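[ops-floor] Re: Arm cells on the packing line, what changes for the bench staff

From: Valentin Pfister
To: ops-floor list
Date: 15 September 2023

Answers to the points raised last week, in the order they came up. The original is quoted where needed.

> We have been told the arm cells at Sundbridge will go from
> trial to regular use. Before that happens the bench crew
> would like to know who does what. At present we pack, we
> clear jams, we change the finger pads and we get called over
> when the cell stops. None of this is in anyone's job
> description. Also, is it true the late shift is losing a
> bench position?

1. Job descriptions

Agreed, and overdue. A new role, cell attendant, has been written up and sent to Karnell for grading. It covers starting and stopping the cell, clearing dropped items, swapping finger pads and filling in the fault log. It does not cover wiring, controller settings or anything behind the arm base. Those stay with maintenance. Until the grading comes back, anyone doing attendant work is paid the acting rate for the full shift, including shifts where the cell stands idle for part of the time. Please put it on your timesheet under the cell code and not under general packing.

2. Bench positions

> is it true the late shift is losing a bench position?

No position is being removed on either shift this year. One bench on the late shift becomes an attendant post. If the person now on that bench does not want it, it will be offered to the rest of the crew by seniority. What does change is the work at the remaining benches. The cell takes the small soft items, so the benches get a higher share of the awkward ones: long cartons, glass, mixed orders. The old target of 830 items per shift was set on the easy mix and makes no sense on the new one. It is suspended. I would like a month of plain counts from the log before we discuss a replacement figure, and I would like the bench crew in that discussion.

3. Finger pads

The black pads on the inner faces of the red fingers wear at the tip and go ragged. A ragged pad still grips most things but lets go of thin bags. Swap both pads together, never one side only. Pads are in the drawer with the hex keys. The steps are on the card, but in short: stop the cell, lock out, wait for the arm to settle, loosen the screws, slide the old pad off, fit the new one, tighten by hand. Record the swap. We ordered 8 pairs from Steiner in April and I need to know how long they last before ordering more.

4. Cables and the floor under the table

Several people wrote about this and I went through it with maintenance. The points are:

a) Cable runs. Black and white cables run across the concrete under the table, with loose coils of the black ones near the arm base. They need to be tied up off the floor before the cell is handed over. Attendants sweep around them and do not move or unplug them.
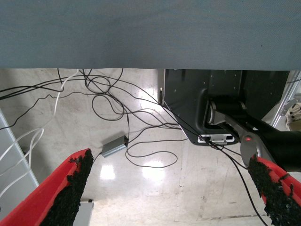

b) Dropped items. Anything that falls under the table is picked up with the reach tool, with the cell stopped. Do not kneel and reach in past the arm base, locked out or otherwise. If the tool can't get it, leave it and log it.

c) Mopping. Dry sweep only beneath the table until the cables are up. Cleaning staff have been told the same.

d) Power units. Any power supply or hub now resting on the floor goes onto a bracket. Maintenance has ticket 2972 for this together with (a). I will post to the list when it is closed.

5. Being called over

> we get called over when the cell stops

From the handover, the call goes to the attendant only. Bench packers are not to leave an order half packed to restart the cell. If the attendant is on break the cell stays down. That will cost some throughput and I have told the site office so. If the cell stops 3 times in an hour for the same fault, the attendant shuts it off and calls maintenance, and no one should be asked to nurse it through to the end of a shift.

6. Training

Half a day, on paid time, in the Wumivbridge training room. Bench staff who do not want the attendant role may still come, and I would encourage it, as the lockout section applies to everyone who works within reach of the table. Send me your shift preference off-list.

Still open: the noise question, and whether attendants can rotate weekly or by the day. I have no view on rotation. Send arguments either way.

Valentin Pfister
Process engineering, Sundbridge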